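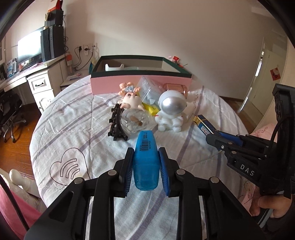 Negash hand grippers — setup and upkeep

README for the pair kept at Trirnulcombe. Last gone over December 2019, Mahlet Kahsay. Ask Ayana Lemma for the spare pads key.

Before a session
Wipe the ribbed pads, plain water, no spirit. Check they sit flat on the fingers — a lifted corner will drag on printed packets.
Open and close 20 times with nothing in the jaws. Should feel even both ways.
Look at the pivot pins. Any standing proud, stop and press it home.
Try one smooth thing (highlighter-sized) and one small box. Slips = pads, not the linkage.

Pads
Change both on a finger pair together. Old glue has to come off completly or the new one creeps. Pad colours differ between sets, doesnt matter, same part.

Joint screw
Nip up, back off a touch. No threadlock on the moving joints!! Did this in February and lost a linkage.

Files
gevo_left.txt — 416 lines, current
gevo_right.txt — 369 lines, current
amum_old.txt — don't use, offsets wrong after line 122

To do
Second pin press. Proper box for spares.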